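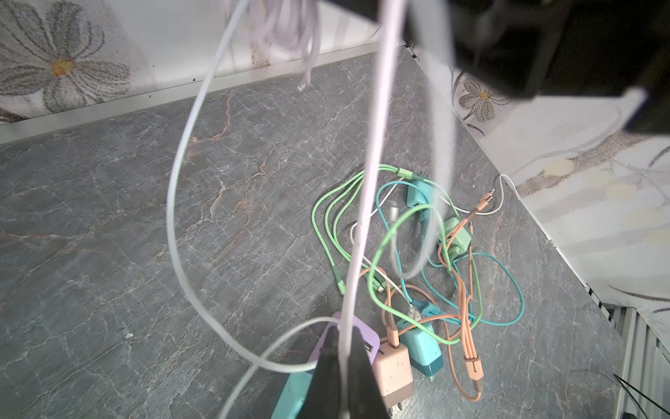 Sinine: conjunto de textos sobre el teñido con índigo

Versión 3
Responsables: Jordan Rudd y Callum Haworth
Fecha de publicación: martes, 17 de noviembre de 2020

Qué contiene

Sinine es una colección de 854 recetas y notas de taller sobre el teñido con índigo, transcritas de 23 cuadernos manuscritos. Los cuadernos pertenecieron a tintoreros de lana y de algodón, y casi todos están escritos en español, con algunas páginas en catalán. Cada receta ocupa una fila del archivo recetas.csv. Las notas que no son recetas (cuentas, pedidos, quejas del agua) están en notas.csv.

Los cuadernos se guardan en el archivo Draslow, donde se pueden consultar con cita. Nosotros no distribuimos las fotografías de las páginas, solamente el texto.

Columnas de recetas.csv

id: número de la receta, sin ceros delante.
cuaderno: letra o letras que identifican el cuaderno.
folio: folio con r o v. Si el cuaderno no estaba foliado, lo hemos foliado nosotros a lápiz.
fibra: lana, algodón, lino, seda o desconocida.
tina: tipo de tina, según las palabras del cuaderno.
texto: transcripción con la ortografía original.
texto_mod: la misma receta en ortografía moderna.
duda: 1 si hay al menos una palabra de lectura insegura.

Cómo se hizo la transcripción

Dos personas leyeron cada página por separado. Después comparamos las dos lecturas con Cropper, un pequeño programa nuestro que marca las diferencias palabra por palabra. Cuando no nos pusimos de acuerdo, la palabra quedó entre corchetes y la columna duda tiene el valor 1.

Las abreviaturas están desarrolladas en texto_mod, pero no en texto. La palabra «pastel» fue la más difícil: en unos cuadernos es la planta y en otros es la bola seca que se compraba hecha. No hemos querido decidir y la dejamos como está.

Las medidas tampoco están convertidas. Una libra no pesaba lo mismo en todas las regiones, y de 2 cuadernos no sabemos el lugar de origen.

Límites conocidos

El cuaderno J tiene manchas en la parte baja de muchas hojas, y allí faltan líneas enteras. El algodón está mal representado. Varias recetas mencionan cal viva u orines fermentados - no las recomendamos para uso doméstico sin consultar antes con una persona que conozca el oficio.

Cambios

Versión 3: nuevas lecturas del cuaderno M, corregidas en julio; la columna tina ya no mezcla mayúsculas y minúsculas.
Versión 2: se añade notas.csv.

Uso y cita

Los textos se pueden copiar y modificar si se menciona el origen. Para citar: Rudd, J. y Haworth, C., Sinine, versión 3, ediciones Jistum, 2020.

Si encuentra un error, le agradecemos que nos escriba con el id de la receta y el folio. Respondemos despacio, pero respondemos a todos.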